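Storage firm's "tidy home" survey leaves plenty out

12 November 2024
By Tomoyo Sakamoto

The average household loses 35 minutes a week looking for things it already owns, according to a survey released this month by Prurkard, a company that sells baskets, bins and lidded boxes. The cure, the company says, is more baskets, bins and lidded boxes.

The survey asked 1479 adults how long they spent hunting for keys, chargers, scissors and the like. The finding has already turned up in a string of home and lifestyle newsletters, most of which repeated it word for word and added a link to the fall catalog. None of the ones I read mentioned how the people were picked.

I asked. Prurkard's press office said the answers were collected online in August from people who had signed up for its mailing list or entered a giveaway on its website. In other words, these were people who were already thinking about storage. The press office described the group as "broadly representative of people who care about their homes," and I have no way to argue with that, or to check it.

The questions are a bit of a puzzle too. The full list runs to nine, and the company sent it over without much fuss. The first asks people to agree or disagree that "clutter gets in the way of the life I want." Only after that are they asked to guess how much time they lose. They were not asked to keep a diary or time themselves. They picked from a menu of ranges, and the middle of each range was used to work out the average. The lowest choice on the menu was "up to 15 minutes." There was no choice for "none."

Nimal Mollah, who teaches survey methods to evening students and has taken apart this kind of thing for years, was not impressed. "If you warm people up with a complaint and then ask how bad it is, they'll tell you it's bad," he said. "I'd be careful about quoting that number to anyone." He also pointed out that people are poor judges of small amounts of time, and tend to remember the one awful morning when the car keys were in a coat pocket and forget the other mornings.

Then there is the claim that has done the most to sell the story, which is that homes with "closed storage" lose less time than homes with open shelves. Closed storage means anything with a lid or a door. Prurkard says people who owned more of it reported shorter searches. The release gives no figures for this part, only a bar chart with no numbers along the side.

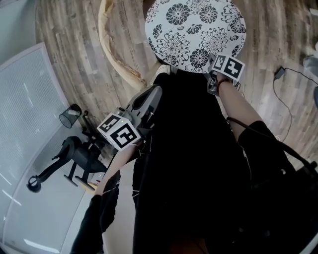
HOME & LIVING

It may be true. It may also be that people who buy a lot of boxes live in bigger houses, or live alone, or have children who have moved out. The survey did not ask about any of those things. Anyone who has shared a closet with a teenager can think of a few reasons why search times might differ between one home and the next.

There is a case for the other side, and some people who sort out houses for a living make it. Moushumi Karunaratne has run a small home organizing business in Esby for most of her working life, and she tells new clients to buy nothing until they have finished clearing. "They show me a stack of new containers with the labels still on," she said. "I ask what's going in them and they don't know yet." A round basket looks nice, in her view, but it wastes the corners of a shelf, and a lid on a deep one means that whatever is at the bottom stays there until the next move.

She does use lids for some jobs. Out-of-season clothes, spare bedding and holiday decorations all do well under one, she said, as those come out once or twice a year. Things used every day she leaves in the open.

Prurkard did not care for the suggestion that its survey was a sales tool. Asanka Kanagaratnam, who speaks for the company, said the research was "meant to start a conversation about how we live" and that nobody was being told to buy anything. The release does, however, close with a 2-page list of suggested products, sorted by room, and a discount code that runs out at the end of the month.

The firm is hardly alone in this. Khan, which makes closet rails, put out a study last year on how people feel when their shirts are hung by color. Deseck, a label printer brand, followed with one on how people feel when their jars are labeled. Both found that people felt better. Both were paid for by the company whose product made them feel better, and both are still being quoted on real estate blogs, usually with the name of the company dropped.

That last habit is the one that bothers Nuwan Jayawardena, a retired newspaper copy editor who keeps a running file of survey stories in his local press. He says a number tends to lose its source by the third retelling. "First it's 'a storage company says.' Then it's 'a survey says.' Then it's 'studies show,' and now there's more than one of them," he said. He has already filed a piece on the Prurkard figure that gives it as 35 minutes a day – a sevenfold jump that appears to be a plain typing mistake. It had not been fixed as of this morning.

The company said it was aware of the error and had "reached out to the outlet." It had no plans to publish the full results, but said it would look at a second survey next year, this one on garages.

For readers who would like to test the claim at home, Karunaratne's advice costs nothing. Keep a scrap of paper on the fridge for a week, write down each thing you went looking for and how long it took, and add it up at the end. She has had clients do this before a first visit. Most of them, she said, come back with a short list, and the same item is on it over and over. Usually it is the phone.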